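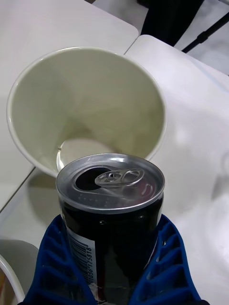
An opened soda can held between the gripper fingers, with a paper cup next to it, on the joined tables at our Plunevau test room.

PLUNEVAU, 2026-09-26 - Sterell is asking everyone who runs an Irkero arm with the soft-finger gripper to hold off on update 166 and, if it's already installed, to go back to the version before it. We've found a fault in how the gripper lets go of things. No one has been hurt. We'd still like you to do this today, please, before you read the rest of this page!

I run the test room here, and I was asked to write this one myself because I was standing closest when it happened (my shoes can confirm). So this is going to sound less like a press release than our usual ones, and I hope that's all right with everybody.

What went wrong is pretty easy to describe. The arm picks up an open drink can, carries it over to a cup, pours, and then sets the can back down on the table. Under update 166 the fingers sometimes open before the can has touched down. It's a small drop, a couple of inches at most, but an open can dropped a couple of inches tips over, and then you've got soda running along the table and down through any gap it can find. Ours found one.

The first time, I figured I'd set the table height wrong, which I have done before and will probably do again. I measured it again, mopped up, and ran the whole thing a second time. It was fine. It was fine for most of the afternoon, in fact, and then it let go early again, higher up this time. That's when we stopped the arm and called the software folks at Leinonen, who write the grip control for us.

We then ran 1,000 pick-and-place cycles over several days, with full cans, half-full cans and empties. The early release showed up in 60 of them. Going back to the older version, we ran 600 cycles and didn't see it once. That's good enough for us to tell you the older version is the one to be on for now.

The cause, as best we understand it, has to do with how the fingers feel weight. They're flexible and ribbed, so they give a little when they close on something, and the controller watches that give to decide whether the object is resting on a surface yet. Pouring changes the weight in the middle of the job. Update 166 was meant to make the arm quicker at noticing the table, and it did, but it also made it quick to mistake a lighter can for a can that's been put down. Slim cans seem to be worse than the regular kind. We have a guess about why (less finger touching less can) and Leinonen is still working on it, so please don't hold me to that part.

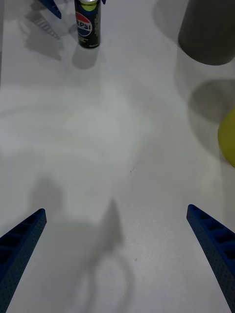 Gripper open over the test table, with a slim Pepsi can and a yellow-green ball among the objects.

We've been asked whether this affects solid things too. We tried balls, blocks and a pile of whatever was in the supply closet, and so far the early release has only come up with containers that get lighter while they're being held. I'd still go back to the older version no matter what you're picking up. Plenty of you switch jobs halfway through the day, and it's a lousy thing to have to remember.

If you have an Irkero arm, open the settings page, look at the version line, and if it says 166, choose "restore previous." The arm will park itself and restart. Keep your hands out of the work area until it has finished parking, same as always. After that, run a few cycles with something you don't mind dropping.

Please don't use the arm for hot drinks at all until the fix is out, whichever version you have. I know a few of you have it pouring coffee at open houses, and I know how much people love it (I love it too!), but soda on a shoe is one thing and coffee on a hand is another. The same goes for glass.

The corrected update is planned for October. It will add a second check, so the arm has to sense the table through the wrist as well as the fingers before it opens. That'll make the set-down a bit slower. We tried it on an early build and you do notice the pause, and I'd take the pause.

We should have caught this sooner. Our release tests for 166 used sealed cans, and sealed cans stay the same weight from start to finish, so the test was never going to show us the problem. Open cans are part of the release test from now on, along with a lot more paper towels.

If you've seen an early release on your own arm, we'd really like to hear about it, even if nothing spilled. Send us the log file and tell us what it was holding and how full it was. The support form is on the Sterell site under Irkero, and reports marked "grip" go straight to the test room.

Media contact: Sterell press desk, Plunevau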